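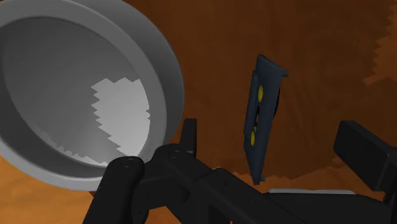
**Omwood opens its remote teaching service to small workshops and kitchens**

PRITBERG, August - Omwood, the robot training firm based in Pritberg, is opening its remote teaching service to outside customers. Until now the service has been used only by the firm's own staff and by its first partner, the catering supplier Trurnitz.

The service, called Lu, lets a person show a robot arm a task from a distance. The operator holds a pair of hand controls and sees the view from the arm's wrist on a screen. Every movement of the arm and gripper is recorded, and the recordings are used to train the arm to do the task without help.

Operators start in simulation. The practice tasks are set on a rendered wooden tabletop, with everyday items such as a round grey bowl, and the operator steers the black gripper by the same controls used on the real arm. A new operator spends 7 hours in simulation before moving to hardware.

"People who are good at a job with their hands are often the best teachers, and most of them have never written a line of code," said Vanderleia Paiva, head of training at Omwood. "They need to see what the gripper sees and they need the controls to respond at once. We put most of our work into those two things."

During the trial with Trurnitz, 38 operators recorded demonstrations of picking up, turning and setting down kitchen items. Omwood asks for 40 good demonstrations of a task before training begins. Attempts that go wrong are kept too - they are labelled and stored separately.

"Our packing staff took to it faster than I expected," said Rupert Hämmerli, operations manager at Trurnitz. "The hard part was slowing down. If you rush a grasp, the robot learns to rush it as well."

Customers can hire the hand controls or use their own, provided they pass a short connection test. The simulated practice tasks are included in the price. The first 500 operator hours will be shared among new customers at a reduced rate, and bookings open on Thursday at the Omwood offices in Pritberg.

**About Omwood**

Omwood trains robot arms for light handling work and provides teaching equipment and operator courses.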